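2 min read

I've had the Motano two-arm kit on hire through Nestulent for a fortnight now, and quite a few of you have asked if it's worth the money. Short version: mostly yes, with a grumble about cables.

A bit of background if you're new. I looked at buying last October and chickened out. Then Nestulent started doing a hire box, where you get 2 arms, the rail they bolt on to, the cameras and the software login for 14 days, and you post the lot back at the end. Vogler do something similar but it's a single arm, and I really wanted to try jobs that need a pair of hands.

Setting up took me a whole evening. The arms went on fine! The instructions are clear up to the point where you plug things in, and then they skip a page and assume you know which lead goes where. I didn't. Support got back to me at ten the next morning and were lovely about it, but I'd rather have had a proper diagram.

Once it was going I did what everyone does and got out the building blocks. They're cheap, they don't break, and a messy pile of them is much harder for a gripper than it looks. Flat ones lean on each other, little cubes stand in the way, and the fingers have to find a gap to get down into.

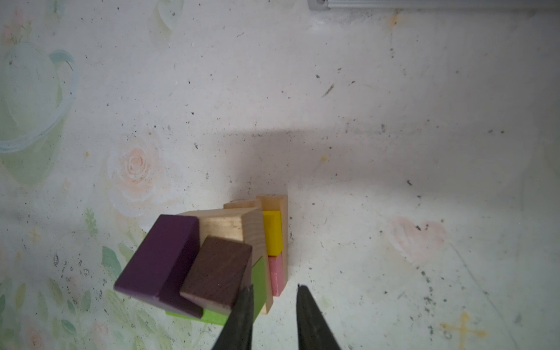 Issue 14

I was most curious about the wrist cameras, as they're the bit you pay extra for. Looking down past the fingers at a purple block and a brown one lying at an angle, you can tell straight away if you're lined up or about to clout something. I tried driving with just the side view for an hour and kept landing short. With the wrist view I stopped guessing. I'd pay the extra again.

The picture is sharp enough for colours and edges, and even wood grain shows up. It also shows every speck on the table, so give yours a wipe first (I never learn).
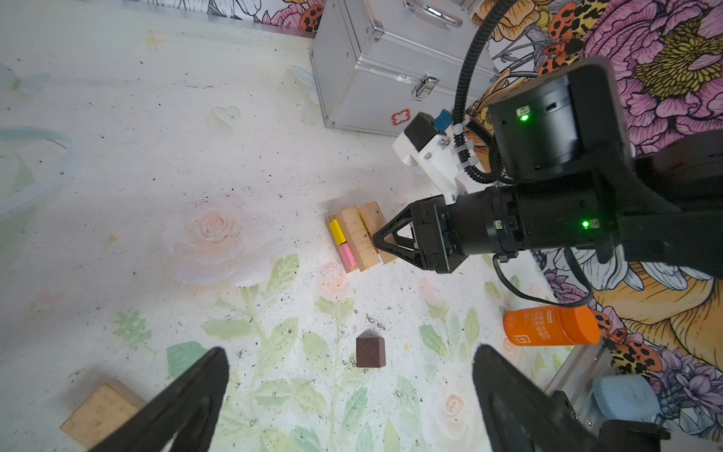

The grip itself is gentle, more so than the Grakcombe one I borrowed in the spring, which used to ping small cubes across the room. You can set how hard it squeezes with a slider, and I left mine near the bottom nearly all the time. Little green status lights on the joints are handy too – I got into the habit of glancing at them before each go.

Two arms on one rail do get in each other's way. There's a setting that's meant to keep them apart, and it works, but it's so cautious that one arm ends up waiting while the other dithers. I turned it down and just paid attention. If you're letting children have a go, leave it up.

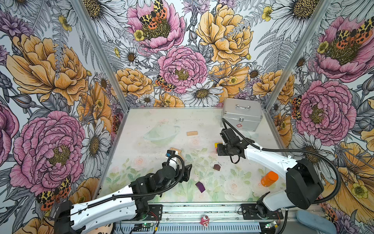 Now the cables. They loop off the wrists in great big curves and you have to think about where they'll swing, especially if you've got anything tall standing nearby. A few clips in the box would sort it out. I've told Nestulent and they said they'd pass it on.

Would I buy one? I'm tempted. I'd want a longer hire first, and they've just added a monthly rate, so that's probably my next step.

Comments

blockhead_2: Does the software run on an old laptop or do I need something fancy?

Reply from the author: Mine's pretty old and it coped, though the camera views took a while to load.

teaandsolder: Had the Vogler one in the summer and the cables were just as bad. Velcro ties are your friend.

mossy: Please do one on the monthly hire if you get it!

Recent posts

Unboxing the Motano hire kit
Vogler single arm: my first go
Why I sent the Grakcombe gripper back
Cheap things to practise picking up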